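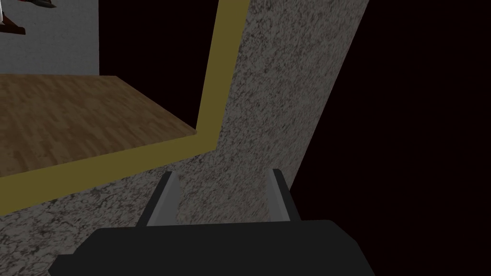

How often should a granite countertop be resealed? Test the stone with water every May and reseal only when the test shows absorption; a dense dark granite can go several years between coats, and a pale, open-grained one may need a coat every year.

Rarkex > Surfaces > Stone > Sealing granite

Testing the stone

Pour 2 tablespoons of water onto a clean, dry section near the sink. Leave it for 15 minutes, then wipe it off. If the stone underneath has darkened, water is getting in and the sealer has worn out. If the color is unchanged, stop there. Repeat the test next to the stove and at one spot that gets little use. Worn areas are often local, but the whole top should be coated at one time to keep the finish even.

Materials

– Penetrating sealer, solvent or water based. The quantities on this page are for Arka 200.
– Stone cleaner with a neutral pH. Burker concentrate is suitable at the dilution on its label.
– Lint-free cotton cloths
– Nitrile gloves
– Painter's tape for the sink rim and any unsealed wood

Do not use vinegar, lemon cleaners or scouring powder at any stage.

Procedure

1. Clear the counter and wash it with the neutral cleaner. Rinse twice.
2. Let the stone dry overnight. Moisture left in the pores blocks the sealer.
3. Tape the edges and open a window.
4. Apply sealer with a folded cloth in overlapping passes, one section at a time. The surface should look evenly wet.
5. Wait for the dwell time printed on the can. Add sealer to any spot that dries early.
6. Wipe off all excess before it turns tacky. Buff with a second cloth.
7. Apply a second coat if the label calls for one, then keep the counter dry for 24 hours.

Haze

A dull film is sealer that dried on the surface. Dampen a cloth with fresh sealer, rub the film until it softens – one small area at a time – and buff dry.

Polished slabs from the Guimarães yard are often supplied with a factory resin treatment. Run the water test on these before buying any sealer.

Contact | © Rarkex Surfaces | Back to top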